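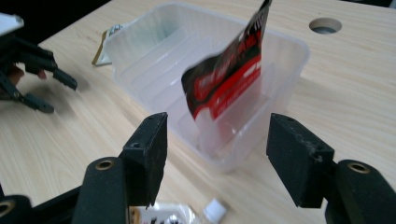
PET CARE > HOME CHECKS

Walk-Through Checklist for a House With Two Cats and a Dog

We do this walk-through on a Monday in December, before the sitter comes and before the house fills up with extra coats, bags and plates. The list started as the one the Lashari boarding kennel in Culton hands out to people who want to foster. We cut the parts about outdoor runs and added our own rooms. Each line gets OK, FIX or WATCH, and the comments are from this year's round.

It takes most of an evening. Start at the floor and look up. Cats need the second pass at counter height and the third at the top of the bookcase.

FRONT DOOR AND ENTRY

Door closes and latches without a push: FIX
Has to be pulled hard in cold weather. The dog has learned to nose it open when it hasn't caught. Strike plate needs to move down a little.

Screen free of holes: OK
Patched in the spring. Patch is holding.

Leash hook solid in the wall: OK

Leash and collar hardware: WATCH
The clip on the long leash is stiff. Oiled it. If it sticks again it goes in the trash.

Boot tray clear of ice melt: FIX
There was a ring of it under the tray. Swept up and wiped down. The bag of ice melt now lives in the garage on the high shelf.

KITCHEN

Trash can lid locks: OK

Lower cabinet latches: WATCH
All hold except the one under the sink, which pops open if the door is bumped. Dish soap and drain cleaner moved to the top of the pantry until the latch is replaced.

Food bin closes tight: OK
Check the gasket for crumbs. That is usually why it won't seal.

Food dates: FIX
Two cans at the back of the shelf were past date. Tossed. Newer cans go behind older ones from now on.

Bowls free of chips and cracks: FIX
The blue ceramic water bowl has a chip on the rim. Replaced with the steel one. The older cat objects to steel and drinks from the dog's bowl, so both bowls get washed every day.

Stove knobs: OK
The covers are ugly but they work. The younger cat walks across the stove at night.

People food out of reach: WATCH
Raisins, chocolate, onions, grapes and sugar-free gum were all in closed cabinets on the day of the check. Holiday baking is when this one slips. Tell guests too.

LIVING ROOM

Cords: FIX
Lamp cord behind the couch has tooth marks on the outside but no wire showing. Unplugged it and bought a new lamp cord anyway. The rest are in cord covers.

Window blinds: OK
Pull cords are wound up on cleats. If you have the looped kind, cut the loop or tie it up high.

Window screens, push test: WATCH
Press each corner with a flat hand. The left front window gives a little at the bottom. It stays closed or open only a crack until the frame is fixed.

Cat tree: FIX
Wobbled. There are 9 bolts on ours and several had backed out. Tightened all of them and strapped the post to the wall. Check the sisal for loose ends while you are down there.

Houseplants: OK
No lilies come into this house, cut or potted. The spider plant has been chewed down to the dirt but it isn't harmful. The flowers people bring over at the holidays go out to the porch until we know what they are.

Toys: FIX
Went through the basket. Threw out a rope toy that was coming apart, a squeaker with no skin left on it, and every piece of ribbon. String goes in the drawer after each play.

LAUNDRY AND BATHROOM

Washer and dryer doors kept shut: WATCH
Look inside before starting either one, every time. There is a note taped to the dryer and it has stopped being noticed. Made a new one in a different color.

Toilet lid down: WATCH
Depends on who was in there last.

Medicine put away: OK
Ours and theirs are in separate boxes. Pills for the animals are labeled with the name and the dose — do not trust memory on this.

Litter boxes: OK
Three boxes for two cats. The one by the dryer gets used least, and that may be the noise. Might try it in the hall.

CRATE AND CAR

Crate door and pins: OK
The Plondetti wire crate is old but square. Ran a hand along all the inside edges for sharp ends and found none.

Cat carriers: FIX
One had a cracked handle. Do not repair a carrier handle with tape. New carrier bought, old one used as a nap spot with the door taken off.

Car harness: OK
Tugged hard at each seam.

YARD

Gate latch: FIX
The Gruvoser latch had rusted and did not drop by itself. Cleaned it and it works for now. A new one is on order. Until then the gate gets a clip as well.

Fence line: WATCH
Walk the whole thing. One spot behind the shed has been dug at, from the outside by the look of the dirt. Set a flat stone there.

Shed locked: OK
Antifreeze, mouse bait and fertilizer are all inside it, on a shelf.

EMERGENCY ITEMS

Microchip details current: FIX
The phone number on the dog's record was still our old one. Updated online the same night. Chip numbers are on the fridge. The dog's ends in 2082.

Tags readable: WATCH
The younger cat's tag is getting worn. Good for a few more months.

First aid kit: OK
Gauze, tape, blunt scissors, tweezers, a towel, saline. Replaced the saline.

Vet and after-hours numbers on the fridge: OK
The clinic closes at 9. After that it's the emergency hospital on the other side of Culton, and the drive is longer than you want it to be. Do it once in daylight so you know the turn.

Smoke alarms: OK
Tested with the cats shut in the bedroom. They still hid until supper.

LEFT OVER FROM THIS ROUND

Strike plate on the front door
Latch under the sink
Frame on the left front window
New gate latch, when it arrives

The sitter gets a copy with the WATCH lines marked in yellow. The FIX lines get a date next to them when they are done, and the sheet stays on the side of the fridge until all of them have one.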